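Tips from the bench: living with a robot arm on your worktop

I've had a few messages asking how I set up the arm in the shared workshop at Promstead, and they mostly want to know about the dull bits. Good! The dull bits are where all my time went. The software you can look up, but where to stick the thing and how to stop it yanking its own plug out you mostly learn by swearing.

First, the table. I started on my old workbench, and a lovely bench it is, but it's dark and covered in saw marks and the camera hated it. Swap to something plain and pale if you can. Mine's white now and I can see at a glance where a cup is supposed to go. Wipe it down before every session, and if you've been drawing on it with a whiteboard pen (guilty) do it the same day, as old pen turns into grey smears that take real elbow grease. A bit of bicarb on a damp cloth shifts most of it. Don't use the scratchy side of the sponge.

Second, marker dots. I put small black ones down in rows across the part the arm can reach, and they're brilliant for putting things back where they were. If a run goes wrong you want to try it again with the cup in the same spot, and "sort of left a bit" isn't a spot. Use a ruler, and start from the back edge of the table, which is at least straight. I started from the front the first time and my rows wandered off like sheep. Younes Mansour lent me his long steel rule for the second go and I still have it, sorry Younes.

Now, crockery. Everyone wants to see it make tea straight away. Please don't put water anywhere near it for the first month! Practise dry, with empty cups, and learn to lift a lid and set a cup on a saucer before you even think about pouring. 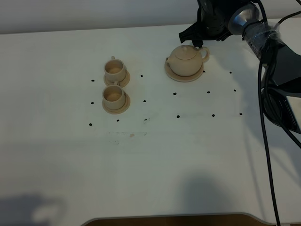 Go for matt rather than shiny if you've got the choice, because glaze throws little bright spots that confuse a cheap camera no end. Handles are the awkward part. A cup handle that's turned away from the gripper might as well not exist, so turn it towards the arm while you're learning and make life harder later on. I had 16 tries at one teacup before it occurred to me to just rotate the cup. Leopold Moser watched most of them with a biscuit in his hand and didn't say a word.

Saucers are worse than cups, by the way. They're low and wide and the fingers want to go straight into the table. Set your lowest height with a folded tea towel underneath the first time, then take the towel away and come up 2 mm from wherever it touched. Write that number on a bit of masking tape and stick it to the wall. I lost mine twice.

Cables next. Give them more slack than you think and then move the arm by hand (power off!) to every corner it can get to, watching the cable the whole way. If it goes tight anywhere, it'll go tight at the worst moment. Mine are a proper tangle and I keep meaning to buy some of that split sleeving. Velcro straps are better than zip ties, you'll be undoing them every other evening. Keep any dangling loop away from the stuff you're picking up, or it will sweep a saucer onto the floor for you. Ask me about February.

Light: do your testing at the same time of day, or pull the blind and use a lamp. My runs at four in the afternoon were hopeless and it was only the shadows moving about. Your own shadow counts too, so stand well back once it's going.

Speed. Run it at 40 per cent until you're bored, then run it at 40 per cent some more. Keep the stop button on the side you stand on, and check it works before you start.

Last one, a notebook. Paper, with a pencil on a string. I'm on run 206 and I'd have no idea what I changed between any of them otherwise. Next job is getting the lid off the teapot without dragging the pot along with it, and if anyone has cracked that I'd love to hear how.

Questions and corrections to the Promstead workshop page | © Promstead Bench Notes | Back to top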